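Sorting Long Blocks by Color (a great Friday warm-up!)

I love this one because you can set it up in a minute and it works for almost any age.

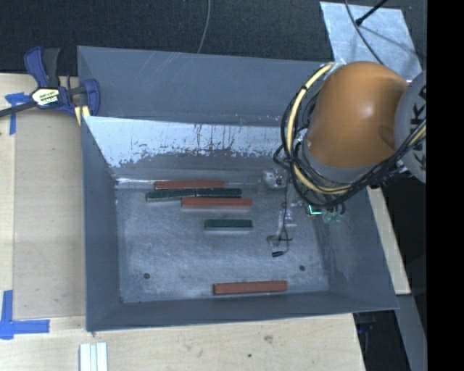 You need a wide, shallow bin and six long blocks, three red and three green. Mine is gray, and both colors show up really well against it!

1. Lay all the blocks flat in the bin, pointing the same way. Bunch a few together and leave a couple on their own.

2. Pick a color to start with. I usually go with the loners first (easy wins!) and work my way into the bunch.

3. Lift each block from the middle. Long blocks tip if you grab an end, and then they knock their neighbors sideways.

4. Line up the reds along one side, ends even, then do the same with the greens on the other side.

5. Mix them up and go again, this time alternating red, green, red, green.

Walid Chamoun showed me a fun variation where you build a little wall instead of two rows, with each block sitting across the gap between the two under it. Start with three on the bottom, then two, then one. Try it with the colors mixed, it looks fantastic!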